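Oktober, kurz nach elf abends

So, Füße hoch, Tee neben mir, und mir tun die Handgelenke weh. Den ganzen Tag Teleoperation! Wir sammeln ja gerade Demos für die Steckaufgabe, und Deok-su hat heute früh in den Kanal geschrieben, dass wir bei 607 sind und bitte noch 80 vor dem Feierabend dazukommen sollen. Bitte. Mit Smiley. Ich hab mir erst mal einen Kaffee geholt.

Die ersten Durchgänge waren gruselig. Ich komme nach der Mittagspause jedes Mal an wie der erste Mensch, fahre zu schnell ran, bleibe hängen, zurück, nochmal. Geum-ok meint, genau solche Korrekturen sollen drinbleiben, sonst lernt das Modell ja nie, wie man sich aus so einer Lage wieder rausfummelt. Naheed sieht das anders und würde am liebsten alles wegwerfen, was nicht glatt läuft. Die beiden haben sich eine halbe Stunde lang (sehr höflich!) darüber gestritten, und ich saß mit dem Controller in der Hand daneben und hab gewartet.

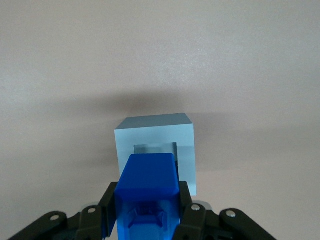
Handgelenkkamera: blauer Block im Greifer, dahinter der hellblaue Würfel mit der Öffnung.

Was mich wirklich nervt, ist der letzte Zentimeter. Bis dahin geht alles fast von allein, und dann verdeckt mir der Block genau die Stelle, die ich sehen will. Ich schiele ständig zur Seite auf den zweiten Monitor und verliere dabei das Gefühl in der Hand. In-ho macht das irgendwie blind, keine Ahnung wie. Er sagt, man soll auf die Kanten vom Würfel achten und das Loch vergessen. Hab ich probiert, wurde ein bisschen besser, glaub ich.

Die 80 sind am Ende voll geworden, das Sortieren machen wir morgen. Dann will Mohit auch endlich die Startpositionen stärker mischen, davor graut mir jetzt schon. Und ich muss an die Handgelenkstütze denken, die liegt immer noch im Auto.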